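12 de março de 2026
Por Simão Seixas

Coller apresenta o Adon, portátil de 13 polegadas com teclado destacável e bateria substituível

A Coller, fabricante de computadores portáteis e acessórios com sede em Braga, anuncia o lançamento do Adon, um computador dois-em-um com ecrã de 13 polegadas, teclado destacável e bateria que pode ser trocada pelo próprio utilizador. O equipamento chega às lojas portuguesas em abril e destina-se a quem precisa de uma única máquina para o escritório, as deslocações e a casa.

O Adon é o primeiro equipamento da empresa a ser vendido sob marca própria no formato dois-em-um. Até agora, a Coller produzia portáteis convencionais para o mercado empresarial e uma linha de bases de ligação e carregadores. O desenvolvimento do novo modelo começou há três anos e passou por quatro versões de protótipo antes da configuração final, fechada em fevereiro.

O ecrã tem formato 3:2 e tratamento antirreflexo de série em todas as versões. A parte do tablet pesa 790 gramas sem teclado. O suporte traseiro abre em qualquer ângulo até aos 160 graus e foi alargado em relação aos primeiros protótipos, depois de os utilizadores de teste se terem queixado de falta de estabilidade quando trabalhavam com o equipamento ao colo.

O teclado liga-se por contactos magnéticos e funciona também sem fios quando está separado do ecrã. Tem bateria própria, que carrega sempre que as duas partes estão unidas. O curso das teclas é de 1,3 milímetros. A disposição é portuguesa, com tecla dedicada para o símbolo do euro, e as versões com disposição espanhola e francesa ficam disponíveis mediante encomenda. O teclado vem incluído na caixa, ao contrário da caneta, que é vendida em separado.

"Perguntámos aos nossos clientes empresariais o que os levava a desistir dos tablets com teclado ao fim de um ano. As respostas foram quase sempre as mesmas: a bateria perdia capacidade, a reparação custava demasiado e o teclado tinha de ser comprado à parte. Foi por aí que começámos", afirma Simão Seixas, diretor de produto da Coller.

Bateria e reparação

A bateria do Adon está alojada atrás de uma tampa fixada com quatro parafusos comuns. A substituição não exige calor nem adesivos e a empresa publica as instruções no seu sítio de apoio, em português e inglês. A Coller compromete-se a vender baterias, tampas, suportes e teclados durante sete anos a contar da data de lançamento.

O armazenamento também pode ser trocado. A memória, por estar integrada na placa principal, tem de ser escolhida no momento da compra -- 16 ou 32 GB, consoante a versão.

Nos ensaios internos, o mecanismo do suporte foi submetido a 2.000 ciclos de abertura e fecho em cada unidade da amostra, e os contactos do teclado passaram por testes de ligação repetida nas mesmas condições. O programa de testes com utilizadores decorreu em paralelo e envolveu 166 pessoas de empresas clientes, que usaram o equipamento no seu trabalho habitual e preencheram relatórios semanais. Das observações recolhidas resultaram três alterações: o suporte mais largo, a mudança do botão de ligar para o lado superior esquerdo e uma segunda porta USB-C, colocada no lado oposto à primeira para permitir o carregamento de qualquer dos lados.

Software

O Adon é fornecido com Windows 11 e sem aplicações de terceiros instaladas. O único programa acrescentado pela Coller é o Brandis, um utilitário de gestão de energia e de atualizações de firmware que pode ser removido sem afetar o funcionamento da máquina. O Brandis permite limitar a carga da bateria a 80 por cento, definir horários de carregamento e consultar o número de ciclos já efetuados.

Para as empresas, o utilitário tem uma versão de administração que mostra o estado das baterias de todos os equipamentos de uma organização. Essa versão não tem custos adicionais para clientes que comprem dez ou mais unidades.

A Coller testou ainda a instalação de duas distribuições Linux. O ecrã tátil, o teclado e a rede sem fios funcionam nas duas. O leitor de impressões digitais ainda não é suportado, e a empresa conta publicar informação sobre esse ponto no verão.

Acessórios

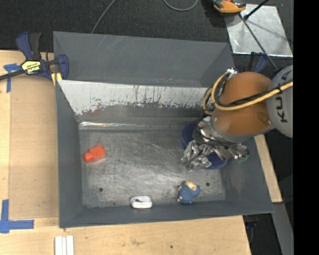 Em simultâneo com o Adon chega ao mercado a base de ligação Ngubane 501, com duas saídas de vídeo, rede com fios, leitor de cartões e quatro portas USB. A base alimenta o computador através do mesmo cabo que transporta os dados e é compatível com portáteis de outros fabricantes que aceitem carregamento por USB-C. Os clientes que já tenham uma base Ngubane da geração anterior podem continuar a usá-la com o Adon, embora limitada a um monitor externo.

A caneta reconhece inclinação e pressão e prende-se magneticamente ao lado direito do tablet. Carrega por USB-C e não usa pilhas. Haverá também uma capa de transporte, em cinzento e em azul-escuro, com espaço para o teclado e para o carregador.

Disponibilidade e preços

O Adon estará à venda a partir da segunda semana de abril na loja online da Coller e em revendedores autorizados. A versão de entrada, com 16 GB de memória e 512 GB de armazenamento, custa 1.149 euros. A versão com 32 GB de memória e 1 TB de armazenamento custa 1.449 euros. Ambos os preços incluem IVA e teclado. A base Ngubane 501 custa 189 euros, a caneta 69 euros e a capa 39 euros.

As primeiras 300 unidades encomendadas através da loja online incluem a caneta sem custos. As encomendas antecipadas já estão abertas e as entregas seguem a ordem de pagamento. A garantia é de três anos para particulares. As empresas podem prolongá-la até cinco anos no ato da compra, com recolha e devolução do equipamento nas instalações do cliente.

Numa primeira fase, a venda limita-se a Portugal continental, Madeira e Açores. A entrada em Espanha está prevista para o último trimestre do ano. "Preferimos começar no mercado onde temos assistência própria. Só faz sentido vender noutro país quando lá conseguirmos reparar nos mesmos prazos", acrescenta Simão Seixas.

O prazo indicado pela empresa para reparações em garantia é de cinco dias úteis a contar da receção do equipamento. Quem optar por trocar a bateria em casa mantém a garantia, desde que utilize peças fornecidas pela Coller.

Sobre a Coller

A Coller desenvolve e comercializa computadores portáteis, bases de ligação e carregadores para empresas e particulares. A equipa de engenharia e o centro de assistência funcionam em Braga. A empresa vende diretamente e através de uma rede de revendedores em todo o país.

Os jornalistas interessados em receber uma unidade do Adon para análise devem contactar o gabinete de comunicação da Coller, indicando o órgão de informação e a versão pretendida. As unidades de análise são cedidas por três semanas -- com teclado, caneta e base incluídos -- e começam a ser enviadas antes da chegada do produto às lojas.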